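4.2 The open day at Clasthorpe

The study reported in Section 4.1 was carried out under conditions we controlled. The open day was not. It took place in August, in the main hall of the Clasthorpe site, and it was meant by our hosts as a friendly occasion with sandwiches. We treated it as a field trial, which may explain why we enjoyed it less than everyone else did.

The set-up was as follows. Visitors stood at a waist-high counter facing a large screen, on which the Nirix control software was running in simulation. The same software drives the physical arm in the room next door, and the plan was for each group to watch a task in simulation first and then walk through to see it done for real. The task in both cases was to find an open-topped container on a flat surface, move the arm to it and lift it by its handle. Groups were let in every few minutes, and the day was booked to take 300 people. In the event 492 came, partly because a local newsletter had printed the word "free" in rather large type.

We had three questions. First, would people who had watched the simulated version form a fair idea of what the real arm was going to do? Second, would the poor picture quality of the simulated view put them off? Third, who would they blame if something went wrong? The third question was added on the morning itself, after the first rehearsal.

The picture quality deserves a word. The view shown to visitors was the view given to the controller, and the controller has modest tastes. Frames are drawn small and compressed hard before they reach the planning module, so that edges break up and flat areas turn blotchy. Earlier reviewers of this work asked why we did not simply show the public a prettier version. We considered it. Laserar, who supplied the display, offered to render a second view with proper shadows and a polished floor, and the result was very handsome. It was also a picture of something the controller never sees, and asking people to predict a machine's behaviour from evidence the machine does not have seemed to us a poor sort of experiment. The handsome version was used on the poster.
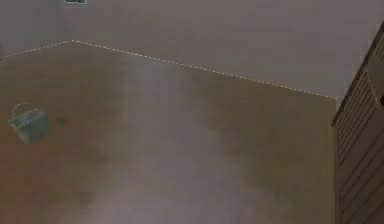
Figure 7. Simulated view used in the first part of the demonstration, at the quality passed to the planning module.

Of the visitors, 80 agreed to fill in a short form at the counter, before going through to the physical arm. They were asked to say in their own words what they thought the robot would do next and how sure they were. A follow-up form was handed out at the far door, and 53 people returned both. The remainder had found the sandwiches. All the results below refer to this smaller group, and the reader should bear in mind that people who fill in two forms at an open day are not like other people.

Most of the 53 named the container as the object of the task, although they called it by a wide range of names. "Bucket" was the favourite, but we also received "bin", "plant pot", "basket" and, in one careful hand, "vessel". This matters more than it might appear to. The Abdella labelling scheme, which we used to score written answers, gives full marks only where the object is named from its fixed list, and the fixed list was drawn up for kitchens. Under a strict reading, several people who plainly understood the task would have scored nothing. We scored by hand instead, with two coders working apart, and settled disagreements by discussion. The discussion about "vessel" was longer than it needed to be.

Confidence was a different matter. Visitors who gave the vaguest descriptions of the view were often among the surest about what would happen, and several of those who described it closely said they would rather not guess. We had expected blurriness to make people cautious. What it seems to have done, at least for some, is free them from the details. One respondent wrote that it "looks like an old video game, so it will probably work", a form of reasoning we have not met in the literature but have since heard from a member of our own department.

The physical demonstration ran without fault for most of the morning. Shortly before noon the arm reached for the container, paused a hand's width above the handle and stayed there. The stop was a correct one: a visitor had leaned over the low barrier to get a better look, and the light curtain did its job. Nothing on the arm said so, however, and the group watching had no way of telling a safety stop from a fault. Their follow-up forms are the most useful we collected. Several blamed the simulation, on the grounds that it had looked blurred and so the robot "couldn't have seen it properly". The simulation was at that point running on a separate computer in a separate room and had no connection to the arm at all.

We take this to be the main finding of the day. Showing people the controller's view did help them to say what the task was. It also handed them a ready explanation for anything that happened afterwards, whether or not the explanation was the right one. Nothing of the kind appeared in Section 4.1, where participants were told in advance that the two systems were separate. Visitors at Clasthorpe had been told the same thing, by a sign next to the door – a sign which, on checking, had been behind the door whenever it was open.

Two changes were made for the afternoon. A lamp was fixed to the barrier, wired to come on whenever the light curtain was broken, and the sign was moved. There were two further safety stops after lunch. On neither occasion did anyone mention the simulated view in the follow-up form, though the numbers are far too small to support a claim, and one person did ask whether the lamp was what had stopped the robot.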